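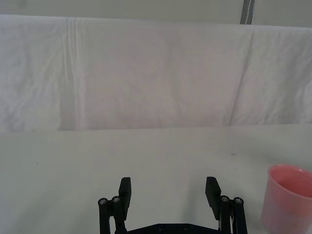

Home & Table | Conversations
5 min read
Jul 15, 2020, by our household editor

A plain table and what to drink from

The owner of Sturnum sells cups, bottles and jugs for everyday use, and she does not like to talk about style. When I asked her which cup she would keep if she had to close the shop, she answered before I had finished my question. "A plastic one," she said. "I grew up in a house with glass, and I was always afraid of it." Her favourite shape is an old and simple one, a little wider at the rim than at the base, like the pink cup at the side of the table. She finds that such a cup sits well in a small hand and also in a large one.

She opened Sturnum in May of last year, in a former tailor's workshop on Carrasco Street. The rent is 985 euros a month, and she told me this without my asking, as she believes that people should know what a small shop must pay. Before that she worked for two years in the storeroom of a hotel. There she learned which cups come back from the washing with a cloudy wall and which handles break first.

"In the hotel I hated handles," she said. "They knock against each other in the rack. At home it is different, at home you have your tea and you want the handle. But for water, for children, for the bathroom, I say take a cup without."

I wanted to know how customers choose. She explained that most of them arrive with a colour in mind and leave with another one. In the first shop room there were dark shelves, and she noticed that people carried everything to the window before they decided. Now she asks them to put the thing down on a pale surface and to step back from it.

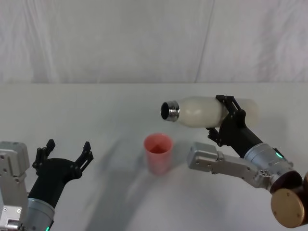
Cloth is a subject on which we disagreed a little. I iron everything that hangs in my home, and I told her so. She irons nothing. "A cloth that hangs will have its lines after one day, why should I fight with it?" she asked. I must admit that the white cloth behind the table, with its soft wrinkles and the long slanting line coming down from the top, did not disturb me as much as I had expected. Against a white tabletop it even helps the eye to find where the table ends. She buys her fabric by the metre from Nornov, a market hall at the other end of the town, and she washes it at a low temperature with very little soap.

We then came to bottles, and here she became strict. She thinks that people look too much at the body of a bottle and too little at the neck. "First take off the cap," she advised. "Look at the thread. Put your finger inside, if the finger goes in. If you cannot reach with a brush, you will not clean it, and after two weeks you will smell it." She is not troubled by small marks on the outside. Her own bottle has travelled with her to Kerach, where her sister lives, and it has fallen down the stairs there. 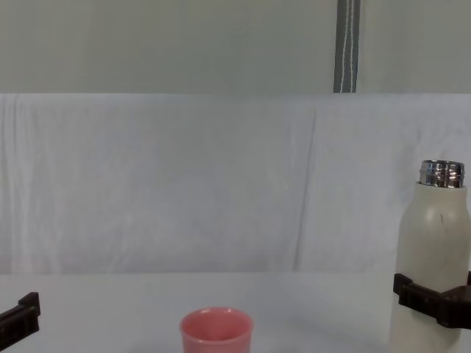
The white bottle, without its cap, and a small pink cup.

Does she think that one should own a matching set? She shook her head. In her kitchen the cups come from different years, and each person in the family knows which one to take. Guests receive whatever is clean. She does match the heights, because she stores the cups on a narrow shelf above the sink and a tall one would not fit under the next board.

Her advice for those who begin a first household is modest. Buy a bottle with a metal neck, she says, and a few cups that you can replace without being sad. Let them dry with the mouth down on a folded towel, and do not put the cap back on the bottle in the evening. She leaves hers open on the draining board until breakfast.

I asked at the end whether she had something in the shop for my balcony, where the wind takes everything light. She went to look in the back room and returned with a heavy enamel jug, which I bought.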